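Workshop tips: recording dish-handling demonstrations in simulation
Notes by Effie Paterson, Sternstead workshop. Revised 7 Jun 2022.

These tips cover tabletop tasks with two hands: plates, bowls, cups, lids. They assume the operator wears tracked gloves and the simulator is already running.

Before the session

Write the task as one sentence and tape it to the monitor. "Put the bowl on the plate" is good. "Tidy the dishes" will get you a different task from every operator.

Calibrate the gloves at the start and again after every break. Thumb drift is the usual fault. Check it by touching thumb to each fingertip in turn and watching the rendered hand do the same. If the contact is short by more than the width of a fingertip, recalibrate — do not try to compensate by squeezing harder.

Set the dish masses by hand. The Plekport kitchen set ships with every item at the same default, and a bowl with the mass of a teaspoon will teach a grip that fails later.

During the session

Record in blocks of 19 and then stop. Operators get faster after that, and the fast ones cut corners on the release. Nipon Chaimongkol ran a block of 83 without a break last December and we kept nearly none of it.

Start every episode from the same hand pose but vary the dish positions. Use the randomizer, and set its limits so that no dish spawns within a hand's length of the table edge.

Keep failed grasps if the operator recovers. Throw out the episode if the dish leaves the table, or if a finger passes through a surface. Mark both with the foot pedal while the episode is running. Notes typed afterward tend to land on the wrong episode.

Approach slowly, close slowly, lift at normal speed. The slow part is where the useful contact data is.

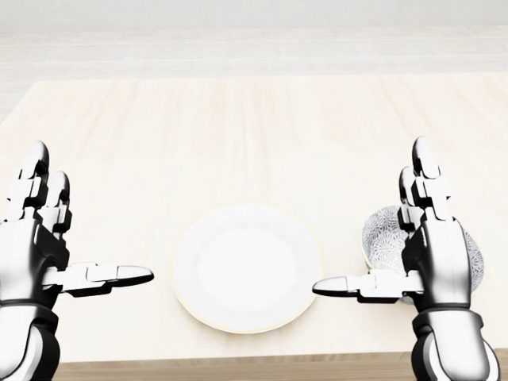

Object choice affects the recordings more than people expect. Pair a plain dish with a patterned one, so that a policy trained on camera input has to cope with both. A white plate on a pale tabletop has a weak outline, and under bright, even light there is little shadow to help find the rim. The blue-gray flowers inside the bowl are easier to pick up, but a hand in front of the bowl hides much of them, so log the object pose from the simulator as well as the camera view.

After the session

Replay at least 9 episodes from each block at half speed. Look at the fingertips first, then the dish, then the wrist. A wrist that jitters while the dish is still usually means a tracking dropout.

Name files by task, operator and block number, in that order. The Stastine import script reads the name and nothing else.

Do not train on anything until you have 100 clean episodes of the same task. Smaller sets are fine for checking that the loader works.

Charge the gloves overnight with the wrist straps open.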